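## 5. Setting up a campaign in Drotance

Complete this section after the client account has been approved. You need the signed media plan and the client's billing code.

1. Open **Campaigns > New** and enter the billing code. Codes for Protbridge accounts start with 617.
2. Select the markets. Each market has its own budget line and currency.
3. Enter the start date. Bookings for November must be entered as fixed, with no floating dates.
4. Upload the banner files.
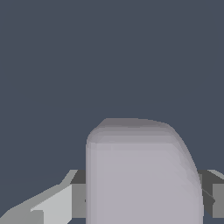
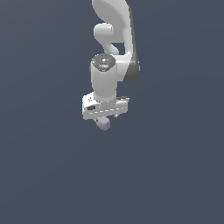

Each banner is checked against the publisher's size and color rules when it is uploaded. The check takes up to 60 seconds per file. Headline text is placed by the template and needs a plain area behind it. A flat slate-blue-gray background, as in both renders, can carry white or pale yellow text without a backing strip. Set **Text backing** to *Off* for backgrounds of this type and to *Auto* for all others.

5. Click **Send to buyer**. The status changes to *Pending*.

**Note:** A campaign can hold up to 123 banner files. Split larger sets by market.

**Caution:** Changing the currency after step 5 clears all budget lines. Export the plan first.

If the status stays at *Pending* overnight, check that the Faulkner rate card is attached under **Rates**. Campaigns without a rate card are not passed to the buyer.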